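Does stain remover concentrate go off, or is that just marketing?

tealeaf_77
Posted 2024-04-25

I bought a big container of Stoltholm laundry concentrate in January because it worked out cheaper per wash. The label says to use it within 5 months of opening. That sounds to me like a way of getting people to throw out half and buy more. It still smells the same and pours the same. Has anyone kept one of these past the date and noticed any difference on colours?

mulga_flat
3 replies marked helpful

Depends what's in it. Enzyme products do lose strength, slowly, and faster if you keep them in a hot laundry. Oxygen bleach types lose it quicker. Plain detergent will outlast your washing machine. I'd be suspicious of any label that gives the same date for all of them, and the Hulau range does exactly that. Keep it under 30 degrees, cap on tight, and judge by the washing. 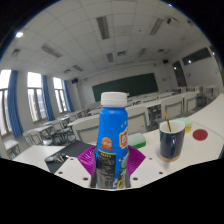
Can I top up an old bottle with new concentrate?

Use up the old stuff first and rinse the bottle before you refill it. Mixing them leaves you guessing how strong the dose is, and if the two are different products you shouldn't be combining them at all.

One more thing, the "2,000 washes" claims on the bulk packs assume the smallest dose and a half-empty machine. I've never come close.

grumblebum

just use bicarb, been doing it for years

notsold_onit

Bicarb on its own does very little to grease, whatever the internet says. Try the old Stoltholm on a rag with cooking oil on it, wash that next to one done with a fresh bottle, same cycle, and compare them once they've dried. I did it with Yurchenko powder well past its date and couldn't pick the difference. One test on one rag, so take it for what it's worth. I wouldn't risk a good shirt on it.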